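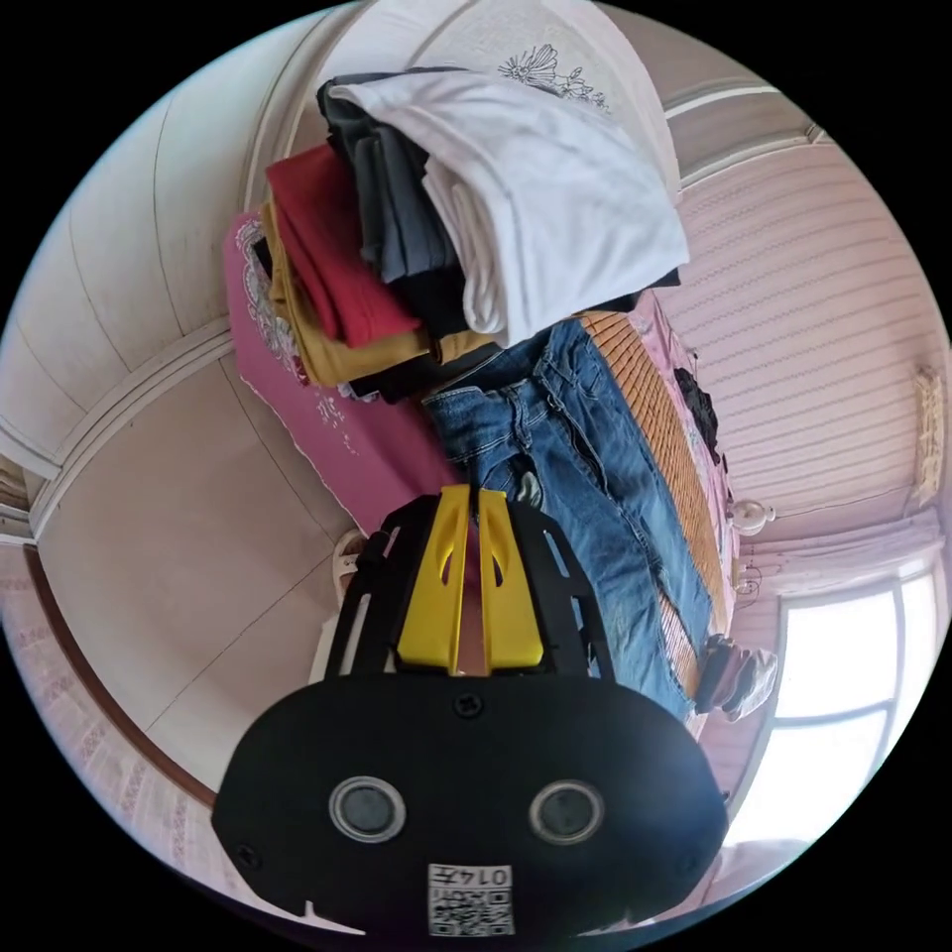 A stack of folded clothes on a pink bed cover, the mustard yellow layer lying under red and dark gray.

Bed folding

By Mateja Obradović | Updated November
Print this article | E-mail this article
88 shares | 13 comments

Bed folding is the household practice of sorting, smoothing, folding and stacking clean clothes on top of a bed before they go to a drawer, shelf or cabinet. It is found almost everywhere people own both beds and laundry, and it may well be the most widely practiced form of home folding there is. The word covers the work itself and also the way the bed is used during it: part table, part sorting tray, part waiting room for garments that don't have a home yet.

For such an ordinary job it has a surprisingly rich set of habits attached to it, and families can be wonderfully loyal to theirs!

Why the bed

A bed is usually the largest flat surface in a home that isn't the floor. A full-length pair of pants can be stretched out on it without hanging over an edge, and so can a bath towel, a dress or a winter coat. The bed also tends to stand in the same room as the closet, so the walk from finished stack to shelf is only a few steps.

Height matters too. Most beds are lower than a kitchen counter, which suits people who like to fold sitting down or kneeling. Folders who stand often complain of a sore back, and many of them start at the mattress and end up carrying the last few items to a dresser top.

The other reason is the clock. A person who dumps a full load on the bed at 4 p.m. has to deal with it before going to sleep. Plenty of households treat this as the entire point. (Plenty of others have a chair.)

The surface

The softness of a mattress is the one real drawback of the method. Pressing down on a shirt to flatten it makes the bed sink along with the shirt, and the crease comes out rounded. Over time, people have come up with several answers to this.

A tightly pulled bed cover is the simplest. Smooth covers let fabric slide, which helps with long items. Covers with raised embroidery give a bit of grip but can catch on open zippers and hooks, so the plain middle of the cover makes the better work area and the decorated border is left alone.

A sleeping mat is another answer, and an excellent one. Mats made of small bamboo tiles are joined in a grid so that they bend in every direction and can be rolled or folded away. They are sold mainly for hot weather, when they feel cool to lie on, but they also put a firm skin over a soft mattress. Denim in particular does well on them. The grid gives the folder a free set of straight lines to work from — a leg can be lined up along a row of tiles and doubled over with the hem even. The main caution is for fine knits, which can snag in the gaps between tiles if they are dragged. Lifting them solves it.

Folding boards, which are hinged panels that flip a shirt into shape, work on a bed as well as anywhere. The Driltov board and the smaller Melix board are both popular for children's clothes. A big hardcover book does the same thing if you slide it out at the end.

Order of work

There is no single correct order, but most descriptions of bed folding share the same general stages.

Sorting comes first, though some people skip it. The load is split by owner, by type or by destination. Small things such as socks are pushed to one side, usually near the pillows.

Large pieces follow. Jeans, pants and towels are folded early, partly to clear space and partly because they make a solid base. Jeans are laid out lengthwise, one leg is brought over the other, the seat is tucked in so the outline is straight, and the whole thing is folded in halves or thirds toward the waist. Another method starts with the legs side by side and folds each one up separately, which takes longer and gives a flatter result in heavy denim.

Tops come next. T-shirts and thin blouses are turned face down, the sides are brought in with the sleeves, and the length is folded up. Sweaters get the same treatment with fewer folds, as thick knits don't like to be bent sharply.

Odds and ends come last: belts, scarves, pajama strings, the one sock.

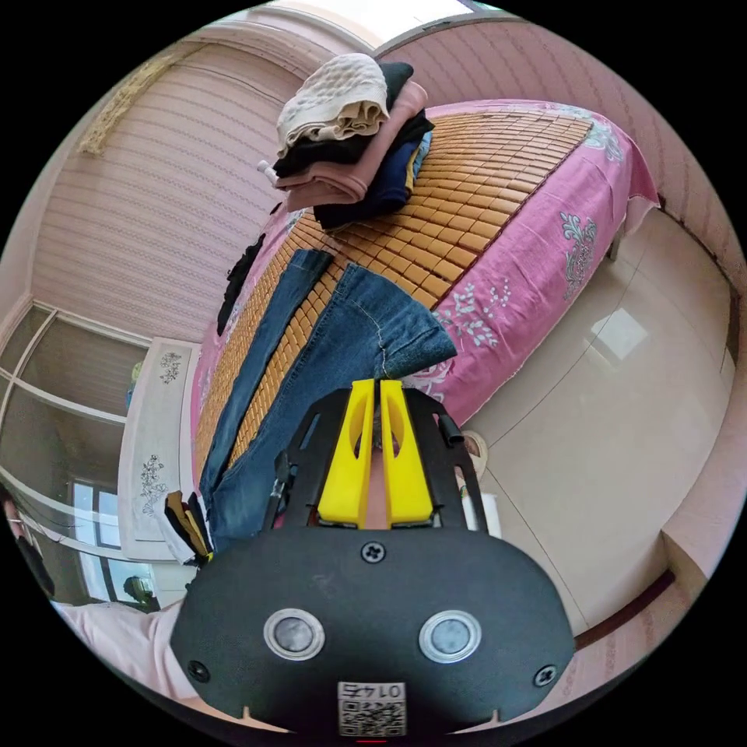 Jeans laid across a bamboo tile mat with one leg folded back, and a stack of folded clothes near the far end of the bed.

The stack

The stack is the great achievement of bed folding and also its weak spot. On a hard table a pile of clothes stands on its own. On a mattress it leans toward any weight placed nearby, including the knee of the person folding. Experienced folders build near the far end or close to a wall, well away from where they are working.

Heavy and dark items commonly end up on the bottom, with light colors and bulky knits on top. Part of this is practical. Denim and sweatshirt fabric press themselves flat under their own weight, while a quilted or cabled knit keeps its loft if it isn't crushed. Part of it is just the order in which people pick things up.

Slippery fabrics are the usual cause of a collapse. A satin or thin polyester piece placed mid-stack acts like a layer of ice, and everything above it will slide sooner or later. Rolling these items and keeping them in a separate row works far better. A soft garment that droops over the side of the stack can be refolded narrower, or it can be left alone, because it will be straightened on the shelf anyway.

Folders differ on which way the folded edge should face. In the style known as Sakness stacking, every rounded edge points toward the person, so a single garment can be pulled out from the middle without disturbing its neighbors. In mixed stacking the edges alternate left and right. This keeps a tall pile level, since the thick side of one piece sits over the thin side of the next. Both are very satisfying to look at when done well.

How high a stack should go depends on the fabric. Valbona Stojanović, in her household handbook The Gashi Method, sets the limit at 13 T-shirts or five sweaters on a mattress and allows 18 T-shirts on a table. She also recommends carrying a stack with one hand flat underneath and the other flat on top, like a sandwich, and never by the sides.

Bedside furniture

Cabinets and nightstands take on a useful second role during folding. The top holds things found in pockets, such as coins, receipts and hair ties. An open lower section makes a handy spot for a bundle that should stay out of the main pile: cloths, items that need mending, clothes for donation. Keeping this bundle off the bed completely is one of the best small improvements a person can make, as anything left on the mattress has a way of being folded back into the stack.

Variations

Pair folding is done by two people on opposite sides of the bed and is mostly used for sheets and large blankets. It goes very fast once both have agreed who walks toward whom.

File folding produces small upright packets that stand on edge in a drawer. They don't stand up well on a mattress, so they are normally lined up in a box or directly in the drawer, which is pulled out and set on the bed.

Seasonal folding is the big one. Twice a year the warm or cold weather clothes are brought out together, looked over and exchanged, and the pile on the bed may pass 100 pieces. Many people find it the most enjoyable folding of the year, with old favorites turning up that they had forgotten they owned!

Common problems

Lint and pet hair move from the bed cover to dark clothes. A clean flat sheet spread over the bed first takes care of most of it.

Damp seams are easy to miss, especially at waistbands and in pocket corners. A quick squeeze before folding catches them.

Creases in rounded places come from the soft surface. Fold on a mat or board, or give the finished piece one firm pass with the forearm.

See also: Folding board; Sleeping mat; Sock pairing; Linen closet

Print this article | E-mail this article | 13 comments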